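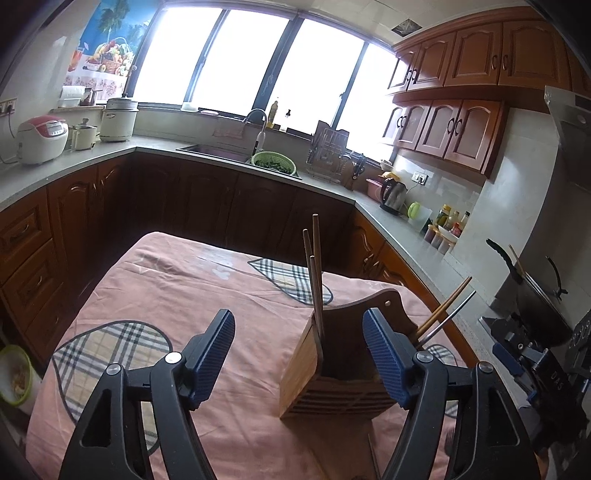
El cubertero de madera, con los palillos, en la mesa del mantel rosa.

De: Oi-ling Yang
Para: lista de la cocina compartida
Fecha: 23 de febrero
Asunto: Re: Re: ¿dónde van los palillos?

Hola a todos:

Contesto debajo de lo citado, que luego Giso se queja de que hay que leer los correos de abajo arriba, como las facturas del gas.

Giso escribió:
> Propongo que los palillos vuelvan al cajón, con los
> cubiertos, como en cualquier casa normal. El cacharro
> de madera ocupa media mesa y cada vez que alguien
> pasa la sopera hay que hacerle sitio. Además, en el
> cajón no cogen polvo. Y ya puestos, ¿de verdad hacen
> falta los manteles individuales encima del mantel?
> Con uno de los dos nos apañamos.

Vayamos por partes.

El cajón. El cajón lo probamos en agosto. Duró lo que tardó alguien en meter el rallador encima y dejarlo atrancado, y cenamos fideos con cucharillas de postre. Los palillos son largos, el cajón es corto, y en diagonal solo caben si se saca todo lo demás. Si Giso quiere encargarse de sacarlo, tiene mi voto.

El cacharro. Se llama cubertero y tiene los lados de listones, con sus huecos, así que lo que se mete algo húmedo se va aireando. El anterior era un bote cerrado de Husten, muy elegante, con un fondo de agua que preferí no investigar. Costó casi 100 y acabó de maceta. Lo de la media mesa lo dejo como licencia poética.

Reconozco, eso sí, que los palillos claros asoman por la derecha como si quisieran bajarse en la próxima parada, y que al lado se ha colado un cubierto de metal. Los de madera del fondo, en cambio, están tiesos y formales. Pido que el que devuelva los suyos los ponga de pie y hacia atrás. Tampoco es gimnasia.

Los manteles individuales. El rosa se arruga solo con mirarlo y ya tiene una marca blanca, de la que no voy a acusar a nadie por escrito. Los de cuadros se sacuden en el fregadero y listo; el rosa hay que lavarlo, tenderlo y, en teoría, plancharlo. Se quedan los dos. El que tiene forma de corazón también se queda, aunque Liao diga que un plato redondo encima parece un error de cálculo. Si a alguien le molesta, que se siente en otro sitio.

Dos cosas más, ya que estamos:

- La arrocera sigue en el rincón, junto a las ollas blancas. Ahí tiene el enchufe. Ruego que no se la lleven de paseo por la encimera.
- Lo que se compre para la mesa, a la hoja de gastos. El paquete de servilletas Roltix, 5 euros, lo puse yo y no lo veo apuntado por ninguna parte.

Si alguien tiene una idea mejor para los palillos, que la mande a la lista y no a mí en privado, que luego parece que me la he inventado yo.

Un abrazo,
Oi-ling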